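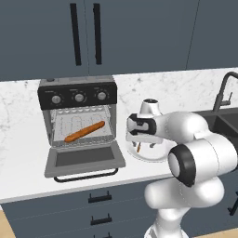 Destination Geography, Unit 6
Estimating Visitor Load in a River City
Handout for the October sessions. Prepared by Sunita Vishwakarma; corrections from Hammad Gilani's section have been merged.

1. Scope

This unit covers how a city decides how many visitors its old center can take in a day. The running case is Naltlow, a river port with a walled market quarter, one main landing and a hill fort. Students who did the Kosero case last term will recognize the method. The numbers are different and the river matters more.

Read chapter 4 of the course reader before the first session. The section on cruise terminals can be skipped.

2. Terms

Visitor: a person who enters the study area for a purpose other than work, school or residence. Someone on a day trip from the next town is a visitor. A porter is not.

Overnight visitor: a visitor who sleeps at least one night in the city, in paid or unpaid lodging.

Dwell time: the time between a visitor's entry into an area and exit from it. Measured at gates where there are gates, and by interview where there are none.

Peak occupancy: the largest number of visitors present in an area at the same moment. It is smaller than the daily total, often by a lot. Students mix these up every year and lose marks for it.

Physical capacity: usable floor area divided by the area one visitor needs, multiplied by the number of turns per day.

Turns: opening hours divided by mean dwell time.

3. The physical capacity formula

C = (A / a) x (H / d)

where A is usable area in square meters, a is area per visitor, H is opening hours and d is mean dwell time in hours.

Worked case, Naltlow market quarter. Usable area is 3000 square meters after stalls, wells and the tannery lane are taken out. Use 4 square meters per visitor. The quarter is open 11 hours. Mean dwell time is 2 hours.

A / a = 750
H / d = 5.5
C = 4125 visitors per day

The first term on its own, 750, is the limit on peak occupancy. The formula assumes arrivals are spread evenly across the day. In Naltlow they are not, so 4125 is an upper bound and should be reported as one.

4. Correction for arrivals by boat

Boats bring people in batches. If one boat lands 200 passengers and they all walk to the market, occupancy jumps by 200 within minutes and stays there for most of the dwell time. The daily total hides this.

Procedure:
Take the landing timetable for the day.
Assign each boat its mean passenger load.
Add passengers to the occupancy count at landing time plus walking time (17 minutes from the main landing to the south gate).
Remove them after the mean dwell time.
Read off the highest value and compare it with A / a.

Do this on paper once before using the spreadsheet. The spreadsheet rounds walking time to the nearest quarter hour, and with two boats close together the rounding can move the peak to the wrong boat.

5. Where the method is weak

Area per visitor is a judgment. Pruitt uses 4 for markets and 2.5 for viewpoints; Kneževič argues for a higher figure wherever there are steps. Either is accepted in the assignment if it is stated.

Mean dwell time from interviews runs long — people who are in a hurry do not stop for interviews. Gate data from the fort are better but apply only to the fort.

Residents also take up space. The formula ignores them unless A is reduced first. Market days and prayer times need separate runs.

6. Assignment

Repeat the calculation in section 3 for the hill fort, using the site plan in the reader. Then apply section 4 with the high season timetable. State your value of a and defend it in a paragraph. Two pages, tables included. Due October 12, 2024, to Cherry Mae Gatchalian's mailbox or through the course page.

Show units on every line. An answer without units gets half credit.

Reading

Pruitt, D., course reader, chapters 4 and 5
Kneževič, V., notes on stepped sites (on reserve, short loan only)
Stojanović timetable sheets, high season and low season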